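The Ferry Year

The Ferry Year is a young adult novel by Yurii Hordiienko. It follows two teenagers who spend one winter working on a river ferry in the town of Prelness. It was Hordiienko's second novel and his first for teenage readers.

Plot

Sixteen-year-old Dara Kushnir moves to Prelness in November to live with her grandfather, who runs the last ferry across the Niment. She has not spoken to her mother since the summer and does not plan to. On the ferry she meets Tollen, a boy a year older who has left school and is hiding the fact from his family.

The grandfather falls ill early in the book, and the two keep the ferry going without telling the owners. Much of the middle part is taken up with the daily crossings, the passengers and a long argument over a missing cash box.

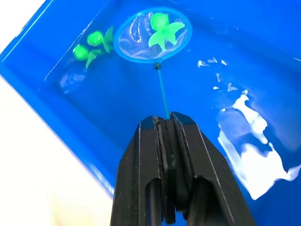

In the last chapters the town council votes to build a bridge. Tollen tells his father the truth about school. Dara writes to her mother, and the book ends before any answer comes.

Structure and style

The novel runs to 300 pages in 11 chapters. Dara and Tollen take turns telling the story, except in chapter nine, which is made up of entries from the ferry logbook. Dara's chapters are in the present tense and Tollen's are in the past tense. The logbook entries are short – some are only a time and a name – and several of them contradict what Tollen has said earlier.

Background

Hordiienko began the book as a short story told by the grandfather. He dropped that version after two drafts and kept only the illness and the logbook. Prelness and the river are made up, though the layout of the landing is based on one he knew as a child.
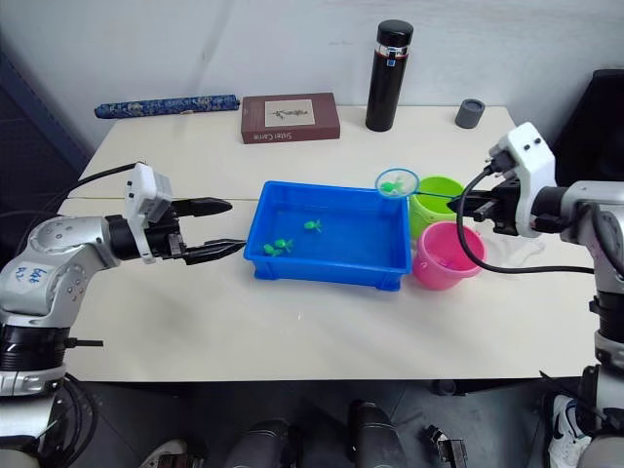 Publication and reception

The first printing was around 2000 copies and was sold mostly through school book fairs. A paperback with a new cover came out the following year. It corrects a mistake in chapter four, where the ferry leaves from the wrong bank.

Reviewers liked the friendship between the two leads, which never becomes a romance. Some found the cash box plot too long and felt that Dara's mother was left too vague. The logbook chapter divided readers, and a few school reading groups skipped it.

A sequel told by Dara's younger cousin was announced but has not appeared.

Last updated: May 8, 2025

We use cookies to remember your reading settings. By staying on this site you accept their use.

Contact | Copyright notice | Back to top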